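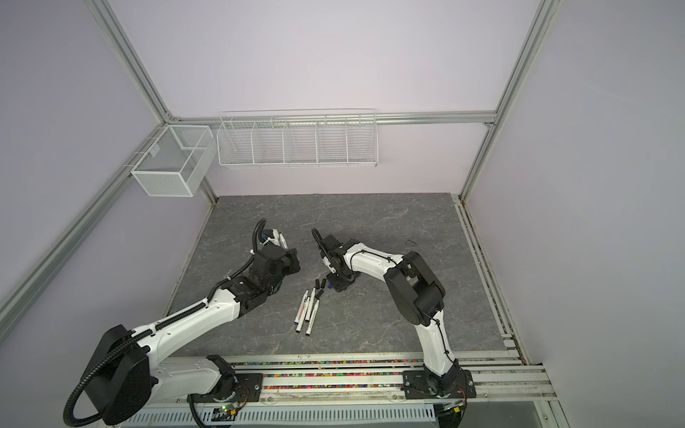
Two robot arms over a gray marble-patterned tabletop, one gripping a white marker.

Brondlow clinic opens its doors to walk-in patients

23 December 2022

What a week for Brondlow! The new community health clinic signed up 1611 patients before the holiday break, and it still has room for more. Director Rosaura Tamayo says 3000 people can be seen each year, insured or not, with visits starting at 10 dollars.

"People were hugging in the waiting room," said nurse Teófilo Rengifo. Dental care (finally!) arrives in March. Doors open at 9 a.m.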